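Last updated: 18 May 2020

The Robot Will Put It Away, Eventually

The invitation promised "an afternoon of household autonomy," and the household in question turned out to be a rented unit at the back of the Breltham business park, between a tile wholesaler and a place that resprays bumpers. I had been asked to leave my skepticism at the door. I kept it in my coat pocket with the parking stub.

Bruvura has been working on a robot that tidies. It doesn't vacuum, and it doesn't carry drinks. It takes things that are in the wrong place and puts them in the right one, and the company believes this is the chore people would pay most to be rid of. I have no argument with that. I have a hall table at home that has not been seen since last July.

The machine is called Geagea. It is a single arm with a two-fingered black gripper, bolted to a bench, and on the day I visited it was being shown to a mixed crowd of retail buyers, a few academics and those of us who write about this sort of thing for a living. We stood behind a strip of yellow tape. Coffee was provided. The chairs were not.

Most of the first hour went by on a screen. Bruvura trains its software in simulation, a computer-drawn version of a room where the arm can fumble all night without breaking anything, and the presenters were much more at ease talking about this than about the hardware on the bench. I could see why. In the simulator the light is always good and the table is always clean. The task they had picked for us was the storage organizer: pick up an object, choose a compartment, set the object down inside it, let go, get out without knocking a divider. A toddler can do it, we were told, as if this would impress us. I know several toddlers and I would want to see the data.

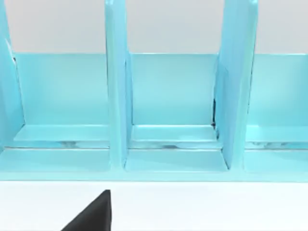 The simulated organizer, empty, with the tip of the gripper coming in at the bottom.

I asked why the organizer was so blue. The answer was that the color helps the people watching more than it helps the software, and that in training it gets changed all the time. Fair enough. I asked next why every compartment had a raised step toward the back, and this got a better reply. The step is a nuisance put in on purpose. An object set down half on the ledge and half off it will tip, and the software has to learn either to reach all the way in or to stop short on the lower floor. Early versions did neither and simply dropped things on the lip.

The success rate in simulation was given as 80 out of 100 attempts. It went up on a slide in very large type. Nobody on the stage offered the matching figure for the real arm, so I put my hand up, and after a short conference I was told the team was "still characterizing" it. I have been to enough of these events to know what that means, and I expect you have too, if you have ever asked a builder when the kitchen will be done.

Then we got the arm itself. Three attempts were made with a plastic cup. The first was good, and I will say so plainly: the gripper came in low, closed, lifted, swung across and set the cup inside a real organizer with a care I found slightly touching. People clapped. On the second the cup caught a divider on the way in and the whole organizer slid back along the bench by nearly the width of my hand. The arm, which had no notion that anything had moved, released the cup into the air where a compartment used to be. The third attempt was stopped by an engineer with a red button before we could find out.

What bothered me was how little this seemed to trouble anyone. The explanation was friction. In the simulator the organizer stays put, and on the bench it doesn't, and this would be fixed by letting the simulated one slide as well. I'm sure it will be. But a home is full of things that slide, and also things that stick, sag, roll under the radiator or belong to the cat. Each one presumably has to be thought of by somebody in Breltham and drawn in before the arm can learn about it.

Bruvura says it will place 2 units with Tremard, the housewares chain, for a trial in a stockroom. That strikes me as a sensible place to start. Stockroom shelves are screwed to the wall. The packaging is the same every week. The buyer from Tremard I spoke to by the coffee was cheerful and noncommittal, and wanted mainly to know what the thing would cost to have serviced. There was no answer to that yet, and no price for the arm either.

I asked if I could put something of my own in front of it. I had a glasses case in my bag, soft sided, a bit squashed, the kind of object that lives on every hall table in the country. I was told that soft items were on the roadmap. The roadmap was on another slide, and soft items were near the right-hand end of it, after drawers.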